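**Catch-all tray on the dining table: yes or no?**

**ritva_t** · 2023-07-31
I am a full convert! Everything that used to wander over our dining table (tape, packets, the kids' stuff) now gets dropped in one tray, and at dinner I lift the whole lot off in one go. It takes 5 seconds. Who else does this?

**costel53**
Tried it, hated it. A tray is just a junk drawer with no front on it. Ours filled up by November and we ate around it all winter.

**MerjaK**
@costel53 you have to empty it, though! Ours gets tipped out every night before bed, and whatever has no home goes in the hall basket. Two minutes, and I kind of love doing it.

**costel53**
Every night?? You're a better person than me.

**leena_s**
Size matters more than anything. My first one was huge and I filled it, of course. Get one with a raised rim so rolls of tape can't escape, and stop there.

**ritva_t**
Yes to the rim!! Ours is a shiny gold metal one with rounded corners, and it makes even a pile of odds and ends look cheerful.

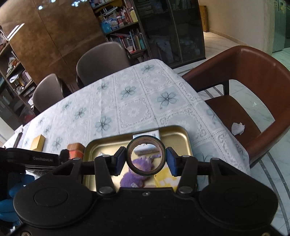
Plush toys are my weak spot, I'll admit. The purple fuzzy one has a perfectly good shelf upstairs and still ends up down here with the packets. I've stopped fighting it.

**costel53**
So toys AND tape AND packets. Junk drawer, I rest my case.

**leena_s**
Junk drawer you can carry, Costel! Try a small one by the phone charger first.

**costel53**
Fine. One small tray. If my wife starts putting mail in it I'm coming back here to complain.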